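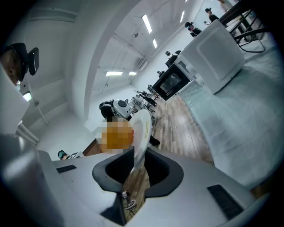
**Call for participants: testing a good-practice guide for recording with hand-held grippers**

Corrigan is looking for people who will help us to test a set of rules. The rules tell how a person should work with hand-held grippers when the recordings are later used to teach robot arms. We wrote the first version in Pakitz last winter and now we want to know if it can be followed by people who did not write it.

You do not need any experience with robots. You need two healthy hands, some patience, and the willingness to tell us when a rule is unclear or simply bad.

## What you will do

You will read the guide (it is short), and then you will do simple household tasks on a table or on the floor with a gripper in each hand. After every block of tasks you fill in a form with the number of the rule you could not follow, and why. A second person checks your recordings against the same rules, and at the end of the session you compare your notes together.

The parts of the guide we test in this round:

- **Section 2, Before recording.** Both markers clean and uncovered, fingers closed and opened fully one time, cables placed away from your feet.
- **Section 3, Handling.** Approach slowly, close both grippers at the same speed, no pushing of the object along the floor.
- **Section 5, Mistakes.** A dropped object is not a reason to stop. You continue, and you mark the recording afterwards.
- **Section 6, Other people.** Who must be asked before recording starts, and what happens if somebody walks in.

## About section 3

Two-handed lifting is the part where we received the most different opinions. At Judby, where an earlier draft was read, some people wanted a strict order - first left, then right - and others wanted full freedom. The present text says that both hands should arrive together.

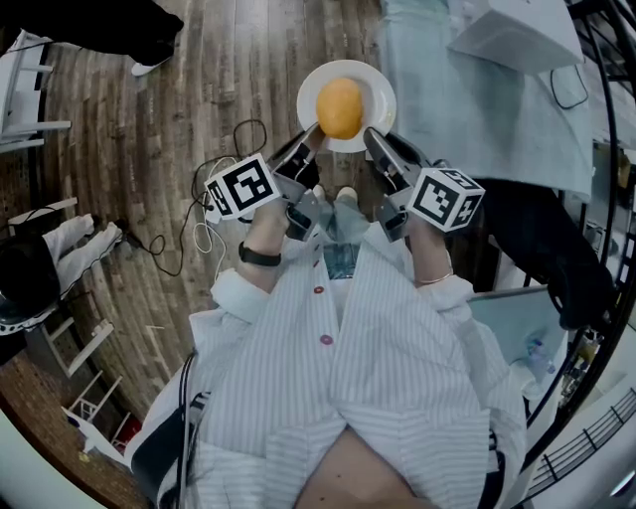 Section 3 also has a paragraph about the hands and the sleeves, and we expect many comments on it. The draft says that nothing on the wrist may hang over the marker cube, but it does not say if a wristband or a thin bracelet must be removed. When you work like this, with an orange fruit on a round plate and the finger pads coming to it from both sides, the cubes sit just above your hands and loose cuffs are not far away. Please wear in the session what you normally wear, so that we can find out if the paragraph needs to be stricter.

## Numbers and time

We have 80 places. Together the participants should make 1,000 recordings, and 700 of them will be checked a second time by another reader. One session takes a morning or an afternoon, with a break. The morning group starts at 9:15.

Sessions are in October, in Pakitz. Tea and something small to eat are offered.

## Conditions

- You are 18 or older.
- You can read English instructions. Your spoken English can be modest, ours is too.
- You can sit or kneel on the floor for short periods. If this is difficult for you, write it to us and you will get only table tasks.
- You agree that your hands and your clothes can be seen in the recordings. Faces are blurred before anybody outside of the project sees them.
- You may stop at any moment and you still receive the payment for the session.

Employees of Minex can take part, but not as second readers, as Minex will use the guide later in its own training.

## How to apply

Use the contact form of the Corrigan office in Pakitz and choose "Gripper guide". Please write in a few sentences why you are interested, if you are left- or right-handed, and if you prefer morning or afternoon. We answer every application, also when all places are taken.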